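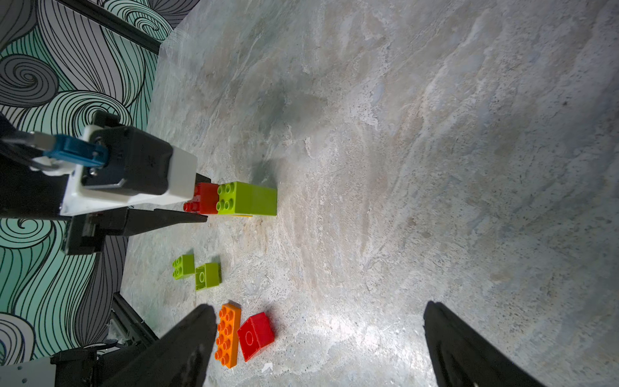 Condside，8月

Condside 70 路公交到站记录，第 2 版说明

先说清楚这份数据能干什么，免得下载以后失望。它是 70 路公交车在 Condside 到 Plulgate 一线若干站点的到站时刻，由人站在路边看着车、看着表记下来，再录进表格，共 3684 行。它可以用来看看时刻表和街上的情况差多远，不适合拿来给哪家公司打分，更不适合拿来预测你明天早上几点能坐上车。

做这份东西的起因是站牌上那块电子屏。屏上写着“即将进站”，车过了很久没来，然后那一行字自己消失了，下一班顶上来，好像刚才那班从来没有存在过。Traltow 客运每季度发一份准点率公告，数字很好看。我看了几期，没有找到“准点”的定义，也没有找到被取消的班次算不算在分母里。发邮件去问，收到的回复是一段感谢我关心公共交通的话。所以我决定自己记，记完以后发现自己记的也有不少毛病，下面一条一条写。

文件

arrivals.csv　主表，每行一次到站或一次应到未到。
stops.csv　站点表，站名以站牌上的写法为准。站牌和官网写法不同的，两种都留。
timetable.csv　采集期间贴在站牌上的时刻表，手工录入。
notes.txt　记录时随手写的备注，没有整理，有错别字，故意不改。

编码是 UTF-8，逗号分隔，时间用二十四小时制，不带时区。如果用表格软件直接双击打开，有的版本会把零点以后的末班车时间改成别的格式，请用导入功能，别怪数据。

字段

stop_id　站点编号，我自己编的，和 Traltow 的内部编号没有关系。
direction　out 指往 Plulgate，in 指回 Condside。环线那一小段两个方向共用一个站台，方向以车头显示的终点为准，车头屏坏了就空着。
sched　站牌时刻表上的时间。
seen　车停稳、前门打开的时间。没停直接开过去的，记车身经过站牌的时间，并在 flag 里写 pass。
screen　记录者抬头看到的电子屏文字，原样抄下。
flag　pass、ghost、pair 或空。ghost 指屏幕上有、街上没有；pair 指前后两辆 70 路几乎贴着到站。
rain　记录者觉得在下雨就填 y。是的，“觉得”，没有雨量计。

缺失值

3684 行里有 589 行对不上任何一班计划车次，sched 一列为空。第 1 版里这些行是按“最近的一班”自动配上的，配完以后整条线看上去准时得不可思议。道理不难懂：车晚到足够久，就会变成下一班的早到。我怀疑很多漂亮的准点率就是这么来的，但我没有证据，只能说我自己的脚本确实干过这种事。第 2 版把自动配对全部撤掉，配不上就空着。

空着的行不要随手删。删掉以后平均延误会变短，而删掉的恰恰是最混乱的那些时段。如果你的论文、帖子或者投诉信里用到了平均值，请注明这些行怎么处理的。

采集方法

记录者都是平时就坐这趟车的人，在自己上下车的站点记，一般是等车的时候顺手记。这样做便宜，坏处也很明显：白天的记录多，深夜的少；天气好的日子多，天气坏的日子少；车来得快的时候，人上了车就不记了，后面那一班便没有人看见。换句话说，等得越久的人留下的记录越多，延误很可能被高估。有人建议用加权来修正，我试过几种权重，结果能从“相当糟糕”一直调到“还不错”，想要哪个有哪个，所以主表里一概不加权。

表的准确性也值得怀疑。多数人用手机看时间，少数人戴手表，有一位的手表长期偏快，发现以后他的记录按备注统一减过，减完的行在 notes.txt 里能查到。精度到分钟，谁要是从这里面算出秒来，那是他自己算的。

周日的数据单独说。Sunday 时刻表和平日不同，站牌上用小字贴在最下面，有的站干脆没贴。没贴的站按官网的版本录，官网那一版后来悄悄换过，网页上没有任何更新说明，我只能按存下来的旧页面为准。如果你手里有更早的存档，欢迎对照，很可能是我错了。

关于 Um

录入用的是一个叫 Um 的小工具，网页表单，填完存成一行。它的自动补全会把站名补成字母顺序最靠前的那一个，手快的人按下回车就录错站了。已经按备注逐行核过，核不出来的保留原样。Um 的说明页宣称能“智能清洗异常值”，这个功能我打开过一次，它把所有延误特别长的行标成了异常，建议删除。我把它关了，建议你也不要开。
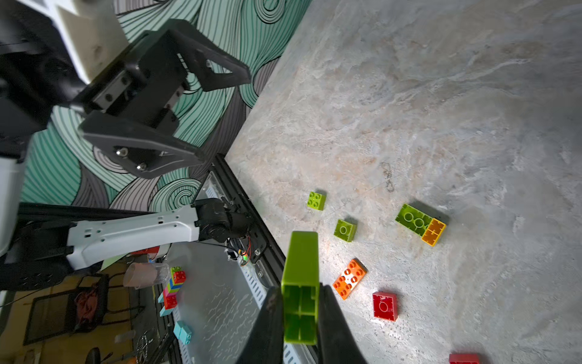
导出时 Um 会在表尾多写一个空行，读入以后如果发现行数比上面写的多一行，就是它。第 2 版的发布文件里已经去掉，自己重新导出的人请留意。

检查过什么，没检查过什么

检查过：同一站点、同一方向、同一分钟的重复行，逐条看过备注，确属两个人同时记的合并，确属两辆车的保留并标 pair。时间早于首班车或晚于末班车太多的，回头问过记录者，问不到的保留。

没检查过：screen 一列有没有抄错。记录者对 rain 的理解是否一致，多半不一致。ghost 是真的没有车，还是车从另一条车道开过去了没被看见，站在 Plulgate 总站外那个弯道的人尤其说不准，那里停满了等客的出租车，视线很差。凡是那一站的 ghost，我个人打对折看。

和官方数据的差别

有人会问为什么不直接用 Traltow 的开放接口。接口是有的，返回的是预测到站时间，不返回历史，也不说明预测是怎么算的。我抓过一阵，发现车过站以后预测值还会被回填，回填之后误差变得非常小。对此可以有善意的解释，也可以有别的解释，我手上的材料不够下判断，因此那批抓取结果没有放进来。

不建议的用途

评价司机。表里没有车牌，没有工号，以后也不会有。晚点的原因多半在路口和排班表上，拿着这份数据去找开车的人理论，找错了人。

训练到站预测模型。行数太少，站点分布太偏，训练出来的东西大概会学到记录者几点下班。

证明公交应该砍掉或者应该加班。两边的人都来要过数据，两边都从里面挑了对自己有利的那几列。数据是公开的，我拦不住，只请引用时把缺失值那一节一起贴上。

第 1 版到第 2 版的改动

撤销自动配对，如上。
新增 screen 列，第 1 版里这部分内容混在备注里。
direction 的取值由站名改成 out 和 in，原因是有人把终点站名写出了好几种拼法。
删掉了第 1 版首页的延误排行图。那张图传得很广，纵轴没有从零开始，是我画的，责任在我。还在网上看到它的，请当它不存在。

许可与引用

数据随便用，注明出处和版本号即可。站牌时刻表的版权归谁我不清楚，问过，没有答复；如果有人主张权利，timetable.csv 会撤下，主表不受影响。

引用写“Condside 70 路公交到站记录，第 2 版”。请不要写成“Condside 公交准点率数据”，里面没有准点率这一列，要算请自己定义什么叫准点，并且把定义写出来。

报错

发现错误请附上行号和理由。只说“我每天坐这趟车，没这么晚”的，我相信你说的是真话，但没法据此改任何一行。反过来说“比这晚多了”的也一样。愿意补记深夜班次的话，请先看一遍字段说明，再把表格发过来，格式和主表一致就行，rain 那列不想填可以不填。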